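Moving a chest freezer to the garage, does it need its own circuit?
Home & Garage > Appliances
Posted by dunmore_flats

We are redoing the kitchen and the chest freezer has to go. It's a Lovau, bought secondhand, and it has been fine indoors. The only place left is the garage, which is attached to the house but not heated. In January it gets below freezing in there for a week or two at a time, and in August it is very hot by mid-afternoon.

There is one outlet on the back wall. It shares a breaker with the garage door opener and the outside lights. My brother-in-law says a freezer has to be on its own circuit. The store that sells Lovau parts said the shared one is fine as long as nothing big runs with it. I'd like to keep the cost under $300 if I can, and an electrician quoted me $158 just to come out and look.

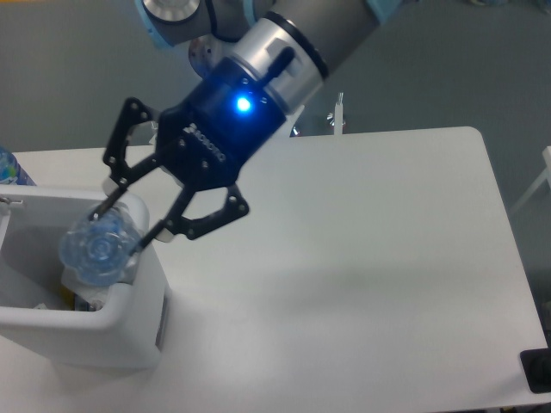 The outlet is also a GFCI, which worries me more than the breaker. If it trips while we are away we lose everything in there, and we buy half a steer every fall. Would you swap the outlet, run a new line, or leave it alone? And does the cold matter for a freezer?

Posted by marl_and_clay

I had the same setup for years. A chest freezer doesn't draw much once it is cold. The start-up is the hard part, and a 15 amp breaker with a door opener on it can usually take that. What you don't want is a shop vac or a space heater on the same line.

Don't take the GFCI out. Most places require one in a garage and an inspector will make you put it back when you sell. Get a freezer alarm instead – the battery kind with a probe that goes under the lid. Mine is a Kiiskinen and it is loud enough to hear from the kitchen. It won't help while you are away unless you get one that sends a message to your phone.

About the cold, look in the manual for the lowest room temperature. Some are rated for a garage and some aren't. Outside that range the oil in the compressor gets thick and it has trouble starting. Keep a few inches clear behind it too, for the summer.
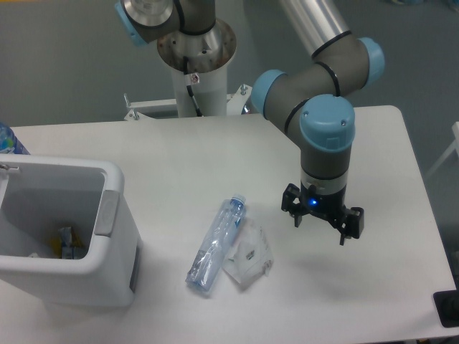 Posted by tworiverhouse

I would pay for the separate circuit. We shared ours with the lights and it tripped twice, and the second time we were gone nine days. The new line was more than $300 but less than the meat and the cleanup. Ask for a single outlet on it so no one plugs in anything else.

Posted by pk_asska

just put it in the basement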